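Plirnosau Update: Changes to Event and Membership Refunds

Starting with the 2018-06-20 release, refunds for events and memberships are handled from the Orders tab. The old Refunds page will stay in the menu until October so that clubs can finish anything they have open there. New refunds cannot be started on the old page.

To refund a registration, open the order, check the box next to the guest's name and click Issue Refund. You can return the full amount or type in a smaller one. If your club keeps a cancellation fee, enter it under Settings > Policies first. The fee is then taken out automatically and shown on the guest's receipt.

Group orders work the same way. An order can hold up to 32 guests, and each one can be refunded separately. Refunding one guest opens that spot on the event page, and the first person on the waitlist gets an email. If you don't want the spot filled, uncheck Release Spot before you save.
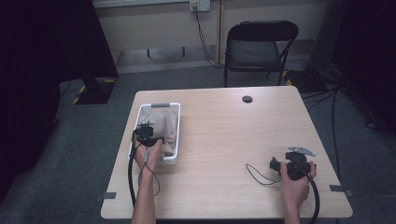
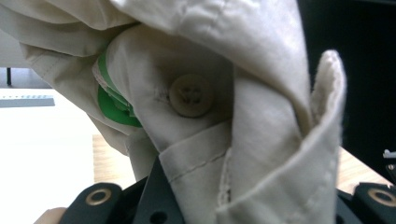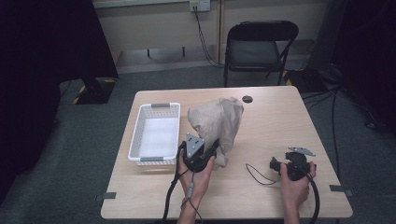
Refunds over $1,000 need a second administrator to approve them. The request appears under Pending, and it expires after 13 days if no one acts on it. Clubs with only one administrator should add another before the next large event. Makstead customers who moved over this spring already have two on file.

Membership refunds are prorated by month. The amount shown on the screen is a suggestion and can be changed.

The export limit on the Orders tab is still 200 rows. We know this is short for the bigger clubs, and a higher limit is planned. In the meantime, filter by event date and export in parts. The Wisten accounting file now has a separate column for refunds, so check your column mapping before you import it.

Questions about refunds can go to Farzana Cassim on the Debnath support desk. Please include the order number.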